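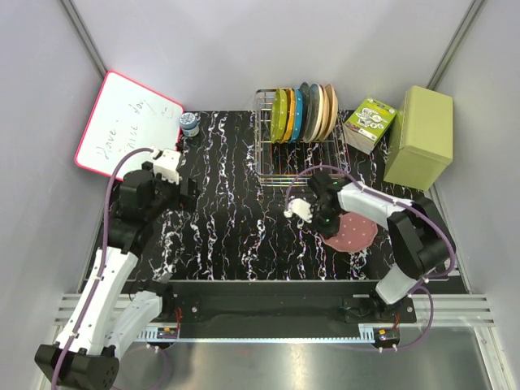 A whiteboard and a small jar with a blue lid

Stories > Short Fiction > Drekness

Aliki didn't believe in the Drekness ghost. It had supposedly walked since 1592 – a suspiciously exact year for a town that lost its records twice.

"It wished me a good day," Oskari said.

"In what accent?"

He thought. "Local."

"The local accent is 100 years old."

She sat up in the mill till 4. Something coughed, politely.

"Prove it," she said.

Previous | Next | Archive

Comments
hsieh_reader: Mice cough?
Flollden: Didn't buy the accent bit.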